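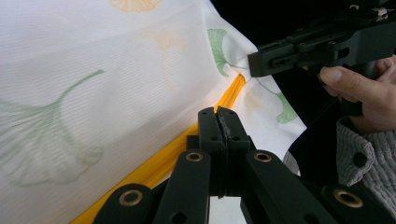 Ginkgo cloth with the yellow strip, Tuesday

OK, so the ginkgo print finally came out of the drawer! I've been wanting to use this one since Halima brought it back from the Holska remnant sale (3 yards, a bit off grain at one end, I don't care). It's the white with the fine rib, and the big green leaf is even prettier than I remembered – all those streaky little lines in the fan. The orange ones print much fainter in places. Carla thinks that's a fault and I think it's the whole charm of it, so we're leaving that argument for lunch.

Main thing to write down is the yellow. I went back and forth on the tie color for ages. Green was the obvious pick and it just disappeared into the leaves when I tried it on the Gindus sample in July. The yellow-orange sits close enough to the orange leaves to belong there, but it's loud, and on a wrapping cloth I want people to see where the tie goes. Fouad says mustard. I've got a scrap of mustard somewhere, will look.

Notes on gathering, mostly for Adaeze who's taking over the next batch:

- The rib holds a crease like crazy. Press it before you start, and go easy, or you'll be chasing lines all afternoon.
- Fold the strip lengthwise first, then pleat the narrow end. I did it the other way on the Gindus one and it went lumpy.
- Keep the gather off the big leaf if you can. Small leaves near a pinch look nice, a big one just gets swallowed.
- Wash test is still to do. Rakiya has the 100-degree setting marked on the machine (Fahrenheit, please!).

We've got roughly 2 weeks before Tamuno want to see anything, and I'd like them to have a plain-tie version next to this one. Order 523 has the white thread on it, still no sign of it downstairs. Halima, did you sign for a box?

Also need to ask Carla where the good pins went.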